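Last updated: September

The packing lead at Gudlow keeps her sorting method short. "One tray, one order," she says. "Loose goods wait at the back of the table until the tray is checked." The limit is 600 grams per tray, and a shift clears 25 orders.
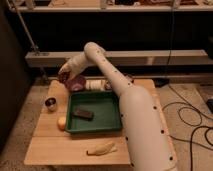

What goes into the tray first?

Flat, rigid items go in first, and round produce such as onions goes in last.

Her trays come from Rorka and are replaced after 11 months. "The rim wears before the base does," she says. "Once it bends, the tray won't stack."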